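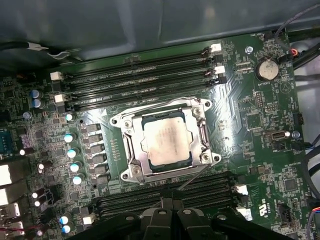 Search this manual

Print this page | E-mail this page

4. Recording memory slot examples (desktop boards)

Section 3 must be finished first. If the wrist camera check failed, go back, don't start here.

You need: one open case, board in, DIMM slots empty. Case flat on the bench, Sestora arm clamped, Garside recorder running and showing a green dot.

4.1 Before the first take

1. Case power cord out. Not just switched off — out.
2. Hold the front power button in for 12 seconds. Drains what's left.
3. Wrist strap on, clipped to bare chassis metal.
4. Push loose cables toward the chassis walls. Anything that can swing over the slots gets tied.
5. Leave the CPU and its retention frame alone. Old paste on top is fine, don't clean it between takes. Changes the look of the set halfway thru.
6. Open a new task in the recorder. Name it board, bank, slot. Example: flotthorpe-lower-2.

CAUTION: Socket lever stays latched the whole session. If a finger catches it, stop the take and check the frame screws before going on.

4.2 Approach takes

No module in the gripper for these. Just the reach.

1. Park the arm above the board at the home height.
2. Press Record. Wait for the beep.
3. Bring the fingers down toward the slot bank. Slow. Come in at an angle, from the side away from the CPU.
4. Stop with the fingertip at the slot. Do not press.
5. Hold still for a count of two, back out the same way, press Stop.
6. Mark it Keep or Toss right away. Not at the end of the day, you will forget which was which.

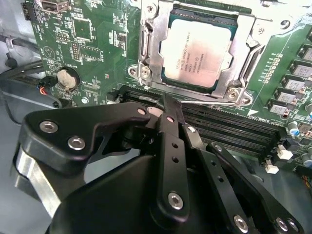 Fig. 4-2. Fingertip at the memory slots, just below the socket lever.

Note: Turn the case between batches. A set shot all from one side trains a policy that only works from one side. The Brustville set had this problem, 700 takes, all redone.

Note: Both banks count. Operators like the upper one, its easier to reach. Check the tally on the recorder and even it out.

4.3 What to toss

- Any take where the fingers touch the CPU frame.
- Any take where the slots are out of the wrist view for the whole descent.
- Dropped frames over the limit set in 3.5.
- Your hand in the shot.

Keep the slow ones. Keep the ones where you missed and corrected, as long as nothing got bumped — tag those "recover". The learner needs them and we never have enough.

4.4 Lighting

Screws and slot contacts throw glare. Tilt the lamp until you can read the printing next to the slots in the wrist view. Shadows from the finger links are OK, they will be there at run time too.

Don't change the lamp in the middle of a batch. New lamp position, new batch.

4.5 How many

Target is 1000 kept takes per board type. Tossed ones dont count. Below that you can start a trial run, but don't ship the weights.

If the recorder stops with error 217, the disk is full. Upload, clear, restart the recorder, redo the last take. It was not saved even if it shows in the list.

Uploads go out Wednesday at noon. Leave the recorder on.

Next: 5. Latch open and close takes

Print this page | E-mail this page
3 comments | 12 shares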